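Linham Building Services
Housekeeping Guides

Washing and Rehanging White Fabric Curtains

This guide applies to the plain white curtains used as room dividers and wall coverings in the Linham and Allell buildings. It does not apply to blackout blinds, stage drapes or any curtain with a sewn-in lining, which are handled under a separate contract.

Curtains in ground floor rooms are washed every six months, and those on the upper floors once a year, normally in July when the rooms are least used. A curtain that has been stained may be washed at any time. Please record the work on Form 378, which is kept at the front desk of each building.

Before you begin

Check the room schedule and reserve the room for the full morning. You will need a stepladder, a cloth bag for the hooks, a mild laundry powder without bleach, a soft brush, and a measuring tape. Two people should be present whenever the stepladder is in use. 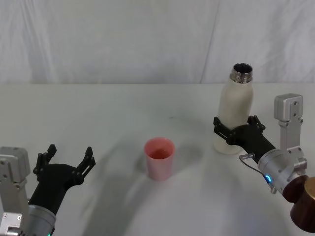
Measure the drop from the rail to the bottom hem before taking the curtain down, and write the figure on the form. Cotton curtains may shrink slightly in their first few washes, and the earlier figure allows the office to decide whether the hem should be let out.

Taking the curtain down

1. Close the curtain fully so that the weight is spread along the rail.
2. Starting at one end, release the hooks one at a time. The second person should support the fabric and keep it off the floor.
3. Remove every hook from the heading tape and place it in the bag. A single hook left in the tape can tear the fabric and damage the drum.
4. Shake the curtain outdoors, or brush it down from top to bottom.
5. Untie the gathering cords and pull the heading flat. Tie the loose ends together so that they are not drawn into the tape during the wash.

Treating marks

Look over the fabric in daylight. Most marks on white curtains are found along the hem and at the edge where people take hold of them. Dampen the mark with cool water, apply a small amount of the laundry powder mixed to a paste, and leave it for seven minutes. Rinse from the back of the fabric. Do not rub, as this roughens the weave and leaves a patch that shows when the curtain is hung.

Rust marks from old hooks should be left untreated and reported to the office.

Washing

Wash white curtains by themselves. Fill the machine to half its usual load – a curtain that cannot move freely will come out with hard creases – and select a cool, gentle cycle with a slow spin. Add one extra rinse. Powder left in the fabric turns yellow over time, particularly near windows.

Do not use the tumble dryer.

Preparing the furniture

While the machine is running, clean any tables that normally stand against the curtain. Dust and marks on a table edge transfer readily to clean fabric. White surfaces should be wiped with a damp cloth and a drop of dish soap, wiped again with plain water, and dried with a towel. Scouring pads must not be used.

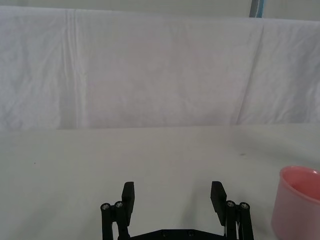
White table surface.

Leave a gap of four inches between the back edge of the table and the curtain when the furniture is returned. The fabric needs room to hang straight, and chairs should not be stored in the space behind it.

Rehanging

White curtains are best rehung while slightly damp. Wipe the rail first with a dry cloth, then replace the hooks at the same spacing as before. Draw up the cords evenly from both sides and secure them with a flat bow. Cords must not be cut.

Once the curtain is up, close it and smooth each fold downward by hand. Light creases will usually drop out by the next day. Should any remain, use the garment steamer from the Tedau storeroom, holding it away from the fabric and working from the top. Irons are not to be used on hanging curtains.

Leave a window open until the fabric is fully dry.

Repairs and questions

Torn heading tape, missing hooks and loose rail brackets should be reported before the curtain is rehung. Replacement hooks are supplied by Kermani and can be collected from the office on request. Questions about this guide may be addressed to Ardalan Zarei, Building Services.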